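Acta de la reunión del grupo de vestuario y peinado
Asociación de danza Gostby
15 de julio de 2023

Asistentes: Laurinda Pinheiro (coordinación), Hagos Gidey (secretaría), representantes de las clases infantil y juvenil.
Excusan su ausencia: las dos monitoras de la clase de adultos.

1. Lectura y aprobación del acta anterior

Se aprueba sin cambios. Queda pendiente de aquella reunión la devolución de las faldas prestadas por el grupo Admasu, que pasa al punto 4.

2. Adornos de pelo para la función

Laurinda Pinheiro informa de que los adornos estaban repartidos en bolsas de distintas temporadas y de que conviene ordenarlos por tipo antes de los ensayos generales. Propone separar flores, pinzas, peines y cadenas, y guardar cada grupo en una caja con etiqueta. Se acepta la propuesta.

Se habla del tamaño de las flores. Para la clase infantil se prefiere una sola flor por niña, sujeta a un lado del moño. La clase juvenil pide llevar flor rosa en la primera parte y morada en la segunda. Hagos Gidey advierte de que el cambio debe hacerse entre bastidores en muy poco tiempo y sugiere ensayarlo. Se acuerda probarlo en el próximo ensayo con vestuario.
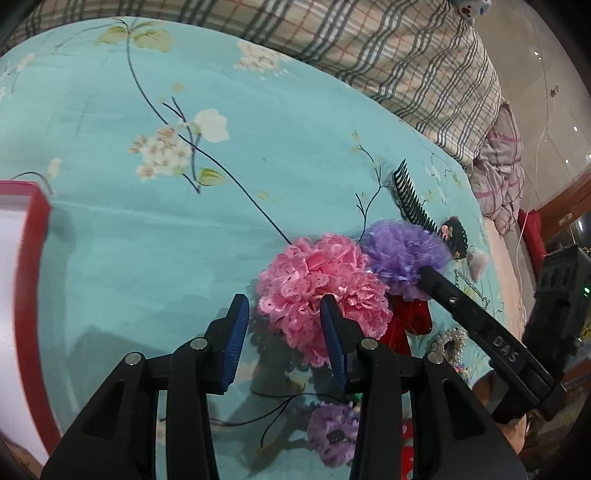 Flores de tela rosa y morada, peine negro y pinza con lazo rosa, sobre la sábana de flores.

Las flores de pétalos finos se aplastan si se guardan debajo de otras cosas, de modo que irán en la caja de arriba. Los peines se lavarán antes y después de cada función. Las cadenas se guardarán aparte, en sobres.

3. Compras

Se necesitan unas 60 horquillas y 24 redecillas. Se pedirá precio en Woltier y en la mercería Forthorpe. El gasto no deberá pasar de 30 euros. Si no alcanza, las redecillas tienen preferencia. La clase juvenil pregunta si se puede comprar laca; se responde que cada familia llevará la suya, como otros años.

4. Faldas prestadas

Hagos Gidey se ocupará de devolverlas a Admasu antes de que termine julio. Dos tienen el bajo descosido y Laurinda Pinheiro las arreglará en casa.

5. Ruegos y preguntas

Una madre de la clase infantil pide que se avise con tiempo del peinado elegido. Se enviará una hoja con las instrucciones a todas las familias. Se pregunta también por la llave del armario del pasillo, que sigue sin aparecer. Hagos Gidey pedirá una copia en conserjería.

Sin más asuntos que tratar, se levanta la sesión.

Hagos Gidey, secretario
Visto bueno: Laurinda Pinheiro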